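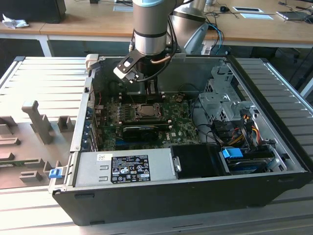
Finds notebook, Gastov redoubt, November

Morning, washing and sorting

Finished the wet trays from the north ditch. That brings the washed total to 148 bags, all from the cut nearest the gate. Mostly brick crumb and animal bone, with a fair bit of clay pipe stem. No bowls yet. The pipe went into its own tray and I have relabelled the two bags that had the same number on them (the second is now marked B, and the site register needs changing to match).

Iron is still the slow part. The nails are badly swollen and I don't want to brush them any more than we have. They are in dry boxes with fresh gel on the Presby shelf. Please don't open the boxes to look - the tags are on the outside.

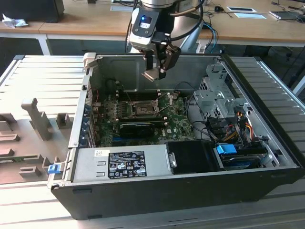 Open tower case on the bench, CPU socket empty

Plan against trench

Laid the tracing of the 1792 plan over our own survey again. The east face fits well if the corner by the well is used as the fixed point. The west face doesn't. It comes out around 70 cm short at the far end, and turning the sheet to cure that spoils the east side.

Two possible reasons. The surveyor may have paced the west side, as it was steep and wet then too, or the bank was cut back when the Sinaga road was widened. I lean towards the road, but there is nothing in the section drawing that settles it. 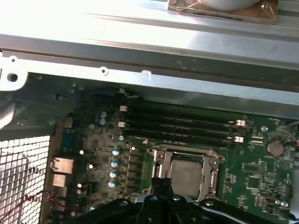 The section does show a dark band low down, under the slip, and I had taken that for the old turf line. Looking at it again this afternoon, it dips the wrong way for turf. Could be silt washed in after the ditch was left open. Soil sample 2 is from that band, so it should go off first.

Boxes and store

Ran out of the large Plendex boxes at about 3 pm. Brick is in bread crates until more come. Crates are stacked no more than three high, heavy ones at the bottom.
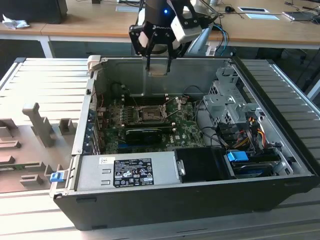
Bone is dry enough to bag tomorrow if the heater stays on low overnight. Still to do: weigh the brick, draw the one decorated stem, correct the register, and ask for the road plans from the county store.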